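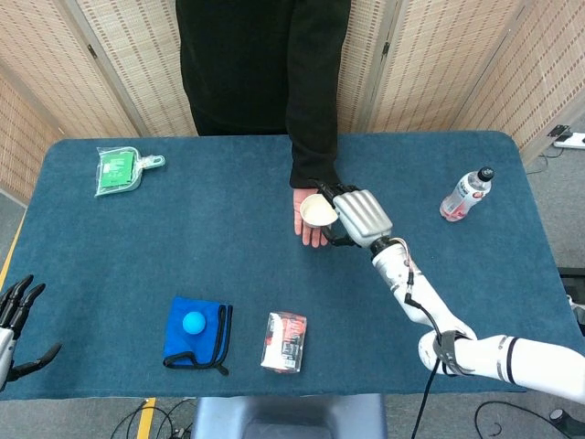
分厚い思想書をみんなで読み通すための、読書会のはじめ方

読みたいと思って買ったのに、序文のあたりで栞が止まったままの本、ありませんか。わたしの本棚にはそういう本がずいぶん並んでいて、背表紙と目が合うたびに少し申し訳ない気持ちになります。疎外だとか、物象化だとか、日常生活の批判だとか、言葉のひとつひとつに身構えてしまって、気がつくと同じ段落を何度も往復しているんですよね。

そんなわたしが、600ページある社会理論の本を最後まで読めたのは、読書会のおかげでした。「Unach」という名前の小さな会で、名前の由来は最初に集まった喫茶店のメニューの誤植です(何の誤植だったかは、いまだに意見が分かれています)。このページには、その会を続けるうちに覚えたやり方を、順番に書いておきます。大学のゼミのような厳密なものをめざす方には物足りないかもしれませんが、仕事や家事のあいまに集まる会なら、きっとどこか使えるところがあると思います。

1. 本を決める

はじめての会でいちばん揉めるのが本選びです。全員の希望を聞いて多数決にすると、だれも強くは反対しないけれど、だれも熱心ではない本に落ち着いてしまうことがあります。うちの会では、言い出した人が候補を2冊だけ持ってきて、それぞれの冒頭を声に出して読んでもらい、聞いた人が「続きが気になるほう」を選ぶことにしています。

宣言文のような短いテキストは、一見とっつきやすそうですが、背景を知らないと一行も進まないことがあります。逆に、長い本でも、書き手が日々の暮らしのことから話を起こしてくれていると、案外するすると入っていけます。薄いから簡単、厚いから難しい、という見込みはあまりあてになりません。

訳本を読む場合は、版をそろえるかどうかも先に話しておいてください。わたしたちは旧訳と新訳を混ぜて読んでいて、ページ番号が合わずに毎回ばたばたしますが、同じ一文がまるで違う調子で訳されているのを見つけると、それだけで話が弾みます。ばたばたがいやな方は、章と段落の番号で場所を示す約束にしておくと楽ですよ。

2. 人を集める

友人に声をかけるのもいいのですが、友人ばかりだと近況報告で時間が終わります(それはそれで楽しいのですけれど)。わたしは町の古書店「Walonico」の掲示板に紙を貼らせてもらいました。紙には、読む本の題名、集まる場所、一回に読む分量、それから「予備知識はいりません」という一文を入れました。この一文を読んで来てくれた人が何人もいたので、ぜひ書いておいてください。

申し込みを受けるときには、どうしてその本を読みたいのかをひとこと聞いておきます。審査のためではなくて、当日の最初の話題にするためです。「学生のころに挫折したから」という人と、「労働組合の先輩にすすめられたから」という人が隣に座ると、それだけで本の読み方が二通り生まれます。

3. 分量を割りふる

欲ばらないこと。これに尽きます。最初の回は序文だけで十分です。わたしたちは最初、一回に一章ずつという計画を立て、二回目でもう追いつけない人が出ました。そこで計画を作りなおして、一回につき20ページを目安に、きりのいいところで区切ることにしたら、ずっと息がしやすくなりました。

計画表には、かならず休みの回を入れておきます。休みの回には新しいところを読まず、遅れた人が追いつき、先に進んだ人は関連する短い文章を持ってきます。うちでは10月にこの休みを置いていて、お菓子がいちばん充実するのもこの回です。

4. 下読みのしかた

家での下読みには、鉛筆を一本用意してください。印は三種類で足ります。

丸 気に入ったところ
三角 わからないところ
ばつ 納得できないところ

あまり細かく色分けをすると、色を選ぶほうに気をとられて、肝心の文章が頭に残りません。わたしは以前、文房具屋さんで色鉛筆をたくさん買いこんで、立派な塗り絵を完成させてしまいました。

わからない言葉が出てきても、すぐに事典を引かず、その段落の終わりまでは読み進めてみてください。この手の本の書き手は、ひとつの言葉を何度も言いかえる癖があって、少し先で自分から説明してくれることがよくあります。段落の終わりまで来てもわからなければ三角をつけて、次へ行きます。

5. 報告者のレジュメ

毎回ひとり、報告者を決めます。レジュメは紙一枚、裏は白いままで。要約は上の半分におさめ、下の半分には問いを書いてもらいます。要約をがんばりすぎると、聞いているほうは「なるほど」と言うしかなくなって、話がそこで止まってしまうんです。

問いは、大きすぎないほうが話しやすいです。「自由とは何か」と書かれると、みんな湯のみを見つめて黙ってしまいます。「著者はこの節で余暇を疑っているけれど、休日の散歩まで疑わないといけないのか」くらいの具体的な問いだと、かならずだれかが口を開きます。

会の記録は、共有ノートの「Grestix」に置いています。報告者がその日のうちに、出た問いと、読み残したところだけを書きこみます。発言を全部書き起こそうとした時期もありましたが、書く人が話に加われなくなるのでやめました。

6. 当日の進め方

はじめに、その日の範囲から好きな段落をひとつ選んで、順番に朗読します。声に出すと、句点の少ない文章でも、どこで息を継ぐかを決めなければなりません。どこで切れる文なのかがそこで見えてきて、黙読では素通りしていた接続詞に気づいたりします。

次に報告者が話し、それから三角のついた場所をみんなで出しあいます。ここでお願いしたいのは、よく知っている人ほど、最初の答えをほかの人にゆずること。詳しい人の説明は正確でありがたいのですが、早く出すぎると、ほかの人が自分の言葉を探す前に片づいてしまいます。

意見がぶつかったときは、本に戻ります。「いまの話は何章のどのあたりですか」とたずねるだけで、だいたいの熱はほどよく下がります。政治の本を読んでいると、どうしても今の選挙や職場の話に飛んでいくもので、わたしはそれを止めすぎないようにしています。飛んでいって、戻ってくる。戻る場所として本が開いてあればよいのだと思っています。

会を長く手伝ってくれているMahsa Vahidiさんは、議論がこんがらがると「では、164ページの最初の文をもう一度」と静かに言います。その文が話題と関係していたことはあまりないのですが、みんながページをめくるあいだに、ちょうどよい間ができるんですよね。まねをしてみたら、わたしが言うと単に読む場所を間違えた人になりました。

7. お金のこと

会場代とコピー代は、その場で割ります。余った小銭は封筒に入れて次の回へ。うちは公民館のいちばん小さな部屋を使い、飲みものは各自で持ってきます。本を買うのがつらい人には図書館の予約のしかたを伝え、手元の本を貸しあうこともあります。高価な本を読むときほど、この相談は募集の段階で済ませておいてください。

8. 途中で来なくなる人がいたら

かならずいます。そして、たいていは会がいやになったのではなくて、一回休んだら範囲がわからなくなり、行きづらくなっただけなんです。ですから欠席した人には、次の範囲と「途中からでも大丈夫です」という短い連絡を送ります。返事は求めません。半年ほどたってから、ひょっこり戻ってきてくれた方もいて、そのときは本の筋よりもお互いの顔を思い出すのに時間がかかりました。

よくいただくご相談

「原書で読まないと意味がないでしょうか」
翻訳で読んで大丈夫です。原書を読める方がいれば、気になる一語だけ確かめてもらうと助かります。

「著者の考えに賛成できないのですが」
どうぞ、そのまま来てください。ばつ印の多い本は、話すことの多い本です。

「録音してもよいですか」
全員に聞いて、ひとりでもためらう人がいたら、なしにしましょう。

次にわたしたちが読むのは、「Moffat」という昔の同人誌に載った、都市と散歩についての連載です。コピーの状態があまりよくないので、まずは読めない字をみんなで埋めるところからになりそうです。虫めがねをお持ちの方は、どうぞご持参ください。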